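News from the Sisto bench: the folding project

In April our shared workshop newsletter told you that Ignacio Montoya and I are building a robot for folding clothes. Many members have written to ask how it goes, so I give the answer to all of you at one time.

The robot is called Mudia. The two arms stand in the workshop and they can already go up, down and turn. What they don't have yet is the knowledge of cloth. For this we record folding by hand, with hand-held grippers that close in the same way as the jaws of Mudia. The recording we do at home on a bed, where the cloth has enough space. 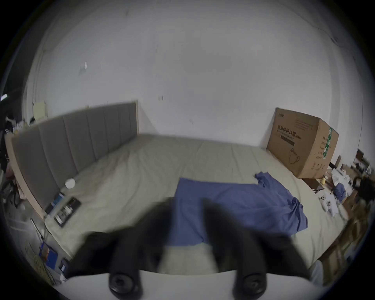 Heriberto Barrera thinks we should begin with towels only, and leave everything with sleeves for next year. A towel has four corners and a program can find them, he wrote to us, but a shirt is a different shape each time you let it fall.

He has a good point and we discussed it during a whole evening. In the end we kept the shirts. Our first plan was 700 recordings, and from these 32 had to be thrown away, mostly for the reason that the clock of one gripper was behind the other. When the clocks do not agree, the left hand seems to answer before the right hand has asked. Ignacio wrote a small program, Wodier, which compares both clocks at the start and refuses to record if the difference is too big. 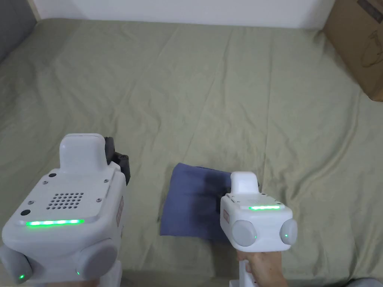 Since we use it, we did not lose any recording by this fault. The program is on the workshop computer in the Hinojosa folder, and every member may copy it. Please do not change the settings file there, make your own copy first.

The next problem was speed. I fold quickly at home, as everybody does, and the motors of Mudia cannot follow. So I had to learn again to fold slowly, and to wait a little after each closing of the jaws. It is more tiring than it sounds. After five folds my wrists ask for a pause.
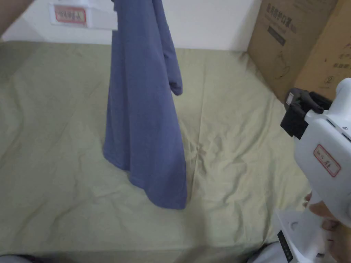
Ignacio is faster to learn this than me, and his recordings are more smooth. We mix both, so that the robot does not copy the habits of one person only.

For the arms we still have to decide about the jaws. The first pair we printed was too stiff and the cloth slipped out to the side when the arm turned. A curved finger is better, and it should take the cloth at the tips, in a small bunch like the blue one below, with the rest hanging free. I would like to make the new pair a bit longer, but then the motor has to push harder, and it is already quite warm after an hour. 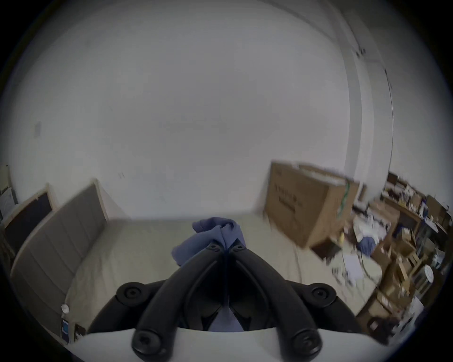 The test of the new jaws will be in the evening, after seven, at the big table. First we try the grip alone, without any folding. The two fingers must press tip against tip, as they do on the blue cloth here, and hold while the arm makes a half turn. If somebody has a spare power supply of 5 amps, please bring it with you, and also old shirts in any size.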